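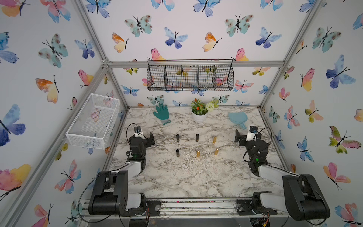
Lipstick sorting comes to Rurkudholm, with a few questions attached

Clernetti, the cosmetics reseller on Ketelwood Road, says it will start taking back lipsticks in February and sorting them by tube before anything else is done with them. Black tubes with gold bands go one way, shiny gold ones the other. Customers get a $3 credit for each one they bring in.

It sounds tidy. Whether it amounts to much is harder to say.

The company's notice promises that 60 percent of returned tubes will be "given a second life," a phrase it does not define. Asked whether that meant refilling, melting down or simply reselling the empties, store manager Haziq Halim said the details were "still being worked out with our partner," a packaging firm called Fung. Fung did not return two calls.

Halim did confirm that the credit expires after 24 days and can't be used on sale items. Most lipsticks in the shop were on sale when we visited — the cheapest full-price one was $59, in a gift box.

Sorting by the outside of a tube also says little about what's inside it. Halim said shades and leftover product would be handled "at a later stage." He could not say when that would be.

The drop-off counter opens at 10 a.m.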